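Dallimano two-finger gripper kit: a term with the after-school robotics club
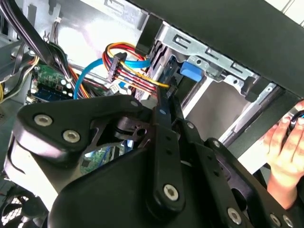

We bought the Dallimano because our old gripper had reached the stage where it could hold a sponge if the sponge cooperated. The club runs after school with ten students, most of them fifteen or sixteen, and the project this year was to get an arm to help strip down old desktop computers for recycling. The school had a cupboard full of the things. It seemed a pity not to use them, and it seemed a bigger pity to keep climbing over them to reach the glue guns.

The kit cost us £361 from Ruredley, including delivery, which ate nearly everything left over from the cake sales. I mention the cakes because it concentrates the mind. When you have watched teenagers sell that many lopsided fairy cakes to pay for a thing, you want the thing to work.

What you get

Flat black plates, black linkage bars, a bag of silver hex-socket screws and a smaller bag of slightly different silver hex-socket screws. The two bags look identical to anyone over thirty and are not interchangeable. Tip them into separate saucers before you start. We tipped them into one saucer and spent most of a session sorting them against a ruler.

The instructions are a folded sheet with drawings. The drawings are good up to step six, at which point the artist seems to have been called away. Step seven shows the finished gripper. Our students got from six to seven by arguing, and I would say they learned more from that than from the rest of the sheet, but I would have liked the option of a step six and a half.

Putting it together took us two sessions, one of which was the saucer.

How it handles

Grip is very good for the price. The fingers close evenly, there is hardly any wobble in the linkage once everything is tightened, and the plates are stiff enough that a clumsy approach moves the computer before it bends the gripper. I can confirm this from several clumsy approaches. It will take hold of a drive by its sides and pull it straight out of the bay, provided somebody has released the latch first and unplugged it.

That is where the rest of the club comes in. Old desktops are full of ribbon, wire and connector, all laid in by someone who never expected company, and the gripper is hopeless with any of it. Power plugs in particular defeat it. They need a wiggle, and this kit has no wiggle. We tried for three weeks to program one and produced something closer to a shudder. So the working method is that a student deals with the cables by hand and the arm does the lifting, and whoever is on the controls says "moving" in a loud voice before anything moves. We made that a rule on day one and I would urge any other club to do the same.

The other trouble is width. The Dallimano is a broad thing, much broader than the photographs on the shop page led us to expect, and a computer case is narrower inside than you remember. Coming in from directly above is fine. Coming in at an angle means some part of the mechanism is always leaning on something you would prefer it didn't. One of the older students filed the corners of the finger plates down a little, with permission, and it helped.

You also lose sight of what you are doing. We have a small camera at the wrist, and a fair share of what it shows you is gripper. After a few weeks the drivers got used to it and began to steer by whatever peeped out round the sides, much as you learn to reverse a van.

Wear and tear

The pivots have held up well. The screws have not stayed put. After an hour or so of steady opening and closing, the ones on the linkage start to back out, and the first you hear of it is a tick, then a louder tick, then a screw landing in somebody's power supply. Thread lock cured it. A small tube should be in the box. It isn't.

The black finish scuffs where it rubs against metal, and ours now looks as though it has done a paper round. It makes no difference to the grip.

We wrote to Dallimano about step seven and received a friendly reply with the same sheet attached.

Compared with the others

Before the Dallimano we borrowed an Ouellet from another school for a fortnight. It is slimmer, gets into tight corners far better and has a proper printed manual with, I am told, an index. It also let go of a hard drive over the floor on its first afternoon, and again on its second. If your project is chess pieces or plastic cups, I would look at the Ouellet first.

We looked at the Orkarar too, and the students liked it a great deal, chiefly for the noise. It was out of our reach on price and would have meant a new mounting plate as well.

The competition

We took the arm to the regional schools' day in June with a rather ambitious entry: remove one drive from one computer in 300 seconds, one student on the controls and one on cables. We managed it in our second run with a little time to spare. In the first run the arm picked up the whole computer by its drive cage, held it for a moment and put it back down. The judges gave us a mark for strength, a category I don't think existed that morning.

Would I buy it again

Yes, with thread lock in the same order and two saucers. It is a sturdy, good-value gripper for a club that doesn't mind some filing and has patient hands available for the fiddly bits. For a younger group I'd want better instructions, or an adult prepared to build it the night before and take it apart again without saying so.

Four stars out of five. The missing one is for step seven.

Reviewed 3/6/22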